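Storing things on top of the microwave, yes or no?

tskala_41
2023-03-14
We moved into a smaller apartment and the kitchen has one short counter. My husband keeps putting bread and onions in a basket on top of the microwave. The manual says to leave space above it, but he says every family he knows does this. Who is right?

Lundgren S
Depends where the vents are. If they're on the back or sides, a light basket on top is fine. If there are slots in the top, keep it clear.

zaugg_e
Disagree. Mine vents at the back and the manual still asks for clearance above. Follow the manual. A wall shelf costs less than a new microwave.

Lundgren S
I've had one on mine for 7 years with no trouble. I wouldn't put onions there though. They sprout faster somewhere warm.

abundio_t
Same problem with the short counter. Couple of renders below. 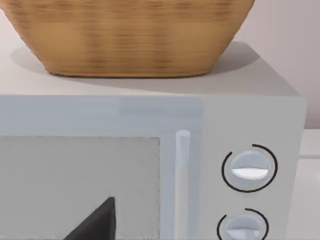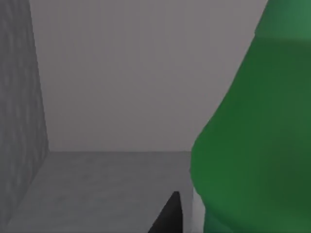 First one is the basket on the microwave, second one is the green container up close.

zaugg_e
Still looks like clutter to me. Where does the oil go? Keep that away from heat too.

abundio_t
Oil goes in the lower cabinet. Only napkins and tea in the basket.

Zdenka P
I'd hang a shelf 11 inches over the microwave and be done with it. Renters can use a freestanding rack with 2 legs behind the counter.

tskala_41
We rent, so it would have to be the rack. Checked and ours has slots on top. Basket is coming down tonight. Onions are going in the hall closet.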